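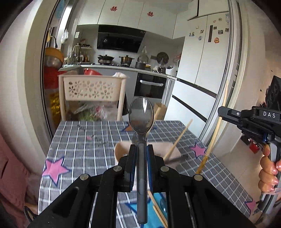
Home Organization Basics
Handout 9: Sorting and Storing Everyday Utensils
Instructor: Alina Manole, Olteanu Evening Courses

Bring this handout to the kitchen session. We will work at a cleared dining table, and everyone will sort one mixed set of spoons, knives and chopsticks. Reading for the session is the short chapter on drawers in the Besar workbook, which starts on page 28.

1. Why the small things come first

Most people who want a tidier kitchen start with the cabinets. Cabinets take a long time and make a big mess before they look any better. Utensils can be finished in one evening, and you handle them several times a day, so you notice the change right away.

In last term's home survey, students wrote down how many utensils they owned. The class total was 2,645 pieces, and one household alone had 103. Very few people guessed their own number correctly. Extra spoons come home with takeout or from a relative's kitchen, and they stay.

2. Setting up

Clear the table completely and put a cloth on it. A cloth keeps metal from scratching the surface and keeps the noise down. A patterned cloth is fine. If it has large shapes or squares printed on it, use them as sorting zones: spoons on one shape, knives on another, chopsticks along an open strip.

Empty every drawer, jar and rack that holds utensils. Include the ones in the dish drainer and the ones in your lunch bag. Keep cooking tools (ladles, spatulas, tongs) in a separate box for now. They belong to Handout 10.

3. First sort: by type

Go quickly and do not stop to decide what to keep. Spoons, forks, knives, chopsticks. Lay long items side by side, all pointing the same way. Chopsticks should stay in one bundle until you are ready to pair them.

Some pieces will not fit a group. Put them at one end of the table and come back to them.

4. Second sort: by material

Within each type, separate metal, plastic and wood. This matters for washing as much as for storage. Metal pieces can usually go through the dishwasher. Plastic ones vary, so check the maker's directions. Wooden pieces should be washed by hand and dried fully before they go into anything closed.

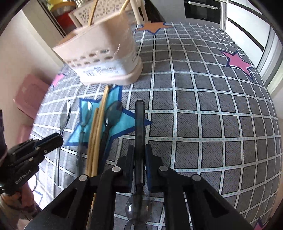
Clear and tinted plastic spoons deserve a closer look at this stage. Hold each one up to the light. Fine cracks near the neck of the spoon mean it will snap soon, and a cloudy bowl that does not wash clean is hard to keep sanitary. Discard both kinds. A plastic spoon in good shape can stay if you use it for picnics, for lunch boxes or for children.

For chopsticks, roll each one on the table. A warped stick will wobble. Pair the straight ones by length first, then by color and tip. Single sticks with no partner can be used as plant stakes or thrown out.

5. Deciding how many to keep

Our working rule is two per person for each type of spoon and fork, plus a guest set. For chopsticks, allow three pairs per person, as they take longer to dry. Households that cook for visitors often will need more – adjust the rule and write down the number you choose.

6. Choosing the container

Upright caddy: good for chopsticks and long-handled spoons. Look for holes in the sides or base so that air can get in. Remove the store label before first use, as the glue collects dirt.

Drawer tray: better for knives and short spoons. Measure the inside of the drawer, including the height.

Open basket on a shelf or cart: useful for items that move between kitchen and table. Do not store loose utensils in it, because thin handles slip through the openings.

The Vustorside cart plan in your folder shows one layout, with vegetables on the low level and table items on top. The Poralura worksheet has a blank version to fill in.

Store knives with the blades down or covered. Spoons go in a caddy with the bowls up, so you can tell them apart.

7. Homework

Sort the utensils in your own kitchen using both steps. Record the total before and after, by type and material. Note any item you were unsure about and what you did with it.

Leave the new arrangement alone for one week, then write down what ended up in the wrong place. Those notes are the starting point for the next session.

Olteanu Evening Courses | Contact the course office | Handouts may be copied for class use | Back to top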